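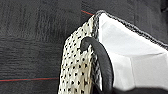

집안 정리를 로봇에게 맡겨도 될까?

지켜볼 사람이 있고 물건 종류가 정해져 있으면 일부는 맡길 수 있다. 아침에 켜 두고 나갔다가 저녁에 정리된 집으로 돌아오는 용도라면 아직 살 때가 아니다.

조슬로우(Zosodlow)의 가정용 로봇 플로저(Ploser)를 11월 한 달 동안 썼다. 대여 기간은 30일이었고 설치와 회수는 업체가 했다. 바닥 청소 기능은 없다. 물건을 집고, 옮기고, 내려놓는 기계다. 제조사는 이것을 '정리 보조'라고 부르는데, 써 본 뒤에 생각해 보면 꽤 정확한 이름이다.

설치와 첫 주

설치는 오전에 시작해서 점심 전에 끝났다. 기사가 작업 구역을 정하고 카메라를 보정한 다음 시험 동작을 보여 주고 갔다. 그 뒤로는 앱에서 물건을 등록해야 한다. 등록은 물건을 여러 방향으로 돌려 가며 찍고, 잡을 곳을 화면에서 손가락으로 표시하는 방식이다. 컵이나 상자는 금방 된다. 천이 들어간 물건은 오래 걸린다. 모양이 바뀌면 표시해 둔 자리가 맞지 않아 다시 찍으라는 안내가 뜬다.

앱은 한국어를 지원하지만 번역이 고르지 않다. '잡기'와 '붙들기'가 다른 메뉴에 있고 둘의 차이는 설명서에도 없다. 고객지원에 물었더니 담당자 헤릿 오스트하위전(Gerrit Oosthuizen)이 하루 뒤에 답을 보내왔다. 앞의 것은 한 번 집는 동작이고 뒤의 것은 힘을 유지하면서 옮기는 동작이라고 한다. 답은 친절했다. 다만 이런 내용은 메뉴 옆에 적혀 있어야 한다.

손잡이가 있는 수납용품

가장 많이 시킨 일은 손잡이 달린 수납용품을 탁자에서 선반으로 옮기는 일이다. 사람에게는 일이라고 할 것도 없다. 손잡이를 잡고 들어서 올려놓으면 된다. 로봇에게는 단계가 많다. 손잡이가 어느 쪽으로 누웠는지 알아야 하고, 손잡이와 몸통 사이의 틈에 손가락을 넣어야 하고, 들었을 때 한쪽으로 기우는 것을 견뎌야 한다.

플로저는 손잡이가 서 있으면 잘한다. 옆으로 기울어 있으면 접근 각도를 바꿔 가며 몇 번이고 다시 시도한다. 흰 안감이 조명을 받아 밝게 보이는 물건에서 특히 더뎠다. 커튼을 치자 나아졌으니 빛의 영향이 있다고 본다. 정확한 원인까지는 확인하지 못했다.

들어 올린 다음은 의외로 안정적이다. 속도를 스스로 낮추고, 흔들리면 멈췄다가 움직인다. 안에 수건을 넣었을 때와 비웠을 때의 차이도 별로 없었다. 양말처럼 작은 것을 담으면 기울면서 한두 개가 떨어졌고, 떨어진 것은 줍지 않는다. 등록되지 않은 상황이라 그렇다고 앱에 나온다.

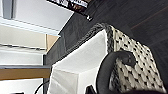 내려놓기가 더 어렵다

집는 쪽만 걱정했는데 정작 시간을 잡아먹은 것은 내려놓기였다. 철망 선반은 표면이 격자라서 모서리가 걸린다. 사람은 걸리는 느낌이 나면 손목을 조금 틀어 밀어 넣는다. 플로저는 저항을 감지하면 동작을 취소하고 출발 지점으로 돌아간다. 안전 쪽으로 설계한 것은 이해하지만 같은 왕복을 반복하는 모습을 보고 있으면 그냥 내가 하게 된다.

오류 코드 503이 가장 자주 떴다. 설명서에는 '목표 위치 불확실'이라고 되어 있다. 선반의 위치가 조금 달라졌거나 옆 물건이 밀려 나왔을 때 나온다. 해결 방법은 작업 구역을 다시 보정하는 것인데, 앱에서 단추를 누르고 기다리면 끝나니 어렵지는 않다. 문제는 사람이 그 자리에 있어야 한다는 점이다. 외출 중에 503이 뜨면 로봇은 멈춘 채로 주인을 기다린다. 일요일 낮에 나갔다가 돌아오니 바구니를 든 자세 그대로 서 있었다. 떨어뜨리지 않은 것은 칭찬할 일이다.

소음은 낮에는 신경 쓰이지 않는 정도다. 밤에는 관절이 움직일 때마다 짧게 끊기는 소리가 나서 옆방에서도 들린다. 야간 모드를 켜면 조용해지는 대신 눈에 띄게 느려진다.

물건이 섞여 있을 때

윗단처럼 비어 있는 자리에 하나를 올리는 일과, 이미 물건이 들어찬 아랫단에서 하나를 꺼내는 일은 난이도가 전혀 다르다. 후자는 지금 수준에서는 시키지 않는 편이 낫다. 봉제 인형은 눌리면서 모양이 변하고, 포장 봉투는 잡는 곳마다 구겨진다. 인형 하나를 꺼내라고 했더니 옆의 봉투를 같이 끌고 나온 적도 있다. 로봇은 성공으로 기록했다. 앱의 성공률 표시는 그래서 그대로 믿기 어렵다.

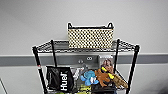

반대로 한 단에 한두 개만 두고 자리를 정해 주면 만족도가 확 올라간다. 우리 집도 둘째 주부터는 로봇이 쓰는 단과 사람이 쓰는 단을 나눴다. 로봇 쪽에는 손잡이가 있거나 각이 잡힌 물건만 두었다. 집을 로봇에 맞추는 셈이라 가족 의견은 갈렸다. 나는 선반 한 단 정도라면 내줄 만하다고 생각하고, 아내는 그럴 거면 직접 올리는 것이 빠르다고 한다. 속도만 따지면 아내 말이 맞다.

작업장에서는 어떤가

같은 제품을 현장에서 쓰는 곳도 있다고 해서 부품 창고를 운영하는 오스브리지(Osbridge)에 다니는 지인에게 물어보았다. 그쪽은 규격이 같은 플라스틱 상자를 작업대에서 선반으로 옮기는 데만 쓴다. 바닥에 선을 긋고 선반을 고정해 두었더니 503은 거의 보지 못한다고 했다. 상자에 이름표를 새로 붙였을 때 한 번 애를 먹었고 그 뒤로는 이름표 위치를 통일했다.

집과 작업장의 차이는 여기서 난다. 작업장은 물건과 자리를 고정할 수 있고, 쉬지 않고 같은 일을 시킬 양이 있다. 집에서는 어제 탁자에 있던 것이 오늘은 의자 위에 있고, 하루에 옮길 물건도 많지 않다. 느린 기계라도 하루 종일 돌리면 값을 하지만, 하루에 몇 번 쓰려고 거실 한쪽을 내주기는 부담스럽다.

다른 제품과 비교

자하르첸코(Zakharchenko)의 보급형도 매장에서 만져 보았다. 가격은 더 싸고 몸집도 작다. 집는 힘이 약해서 수건을 담은 바구니는 들지 못했고, 물건 등록은 오히려 플로저보다 간단했다. 가벼운 장난감을 상자에 모으는 정도라면 그쪽이 맞을 수 있다. 선반 위로 올리는 작업까지 원하면 플로저 외에는 권할 만한 것이 없었다. 두 제품 모두 빨래 개기는 지원하지 않는다.

유지비

손가락 끝에 붙은 고무는 소모품이다. 설명서의 교체 주기는 집기 2,000회로 되어 있다. 우리 집 사용량으로는 한참 걸릴 숫자지만 현장에서는 금방 찬다고 한다. 교체는 나사 없이 당겨 빼는 방식이라 쉽다. 전기 요금은 고지서에서 차이를 느끼지 못했다. 소프트웨어 갱신은 대여 기간에 한 번 있었고, 갱신한 뒤 등록한 물건 가운데 일부를 다시 찍어야 했다. 안내문에 그런 말은 없었다.

좋았던 점
들고 있는 물건을 떨어뜨리지 않는다.
사람이 가까이 가면 바로 멈춘다.
고무 교체가 쉽다.

아쉬운 점
기울어진 손잡이와 철망 선반에 약하다.
오류가 나면 사람이 와야 다시 움직인다.
앱 번역과 성공률 표시를 믿기 어렵다.

점수는 5점 만점에 3점이다. 손목이나 어깨가 불편해서 선반에 물건을 올리기 힘든 사람이 있는 집이라면 대여부터 해 보기를 권한다. 그 외의 집에서는 다음 세대를 보고 결정해도 된다. 대여를 신청할 때는 설치 전에 선반 높이를 미리 재서 알려 주는 것이 좋다. 우리는 재지 않고 있다가 당일에 받침대를 바꾸느라 기사가 차에 두 번 다녀왔다.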